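Inicio > Opinión > La sobremesa

Llevo años defendiendo la sobremesa larga, la que empieza cuando ya no queda pan, y cada vez me entusiasma más. ¡Qué invento tan barato! No pide reserva ni talento, solo quedarse sentado.
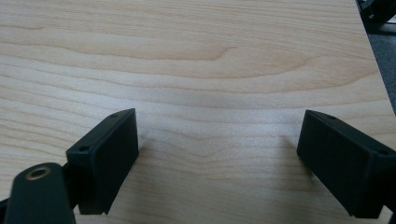 En casa de mis abuelos duraba hasta la merienda, y allí aprendí a discutir sin enfadarme – o casi. Cuando lo conté en marzo en esta columna llegaron 457 correos, muchos con su propia versión del asunto.
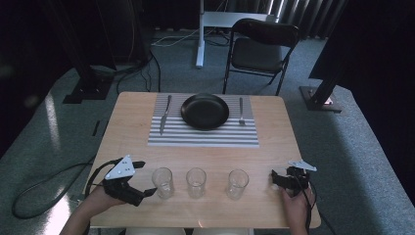
Brahim Morsy escribió que en su familia nadie habla de dinero hasta el segundo té, y que así se han evitado dos pleitos. Me encanta esa norma y la he adoptado con café.
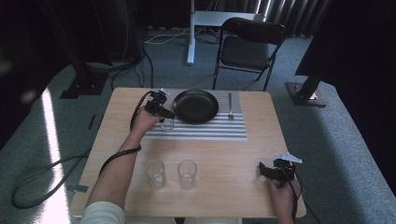
Según I-hsuan Shih, todo esto es nostalgia de quien no friega. Tiene razón en parte, y por eso propongo fregar después y entre todos, charlando.
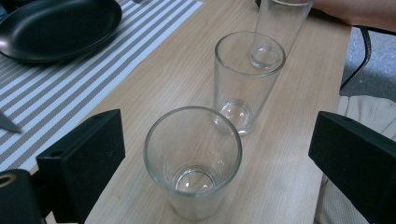
La sobremesa, además, admite a cualquiera: al vecino que sube un momento, a la prima que llega tarde. No hace falta vajilla fina; con tres vasos transparentes de cristal, anchos por arriba, como esos en fila, ya hay tertulia. Yo pongo agua, saco unas nueces y dejo el móvil en el pasillo. ¡Prueben este domingo!

Usamos cookies propias y de terceros. Aceptar | Configurar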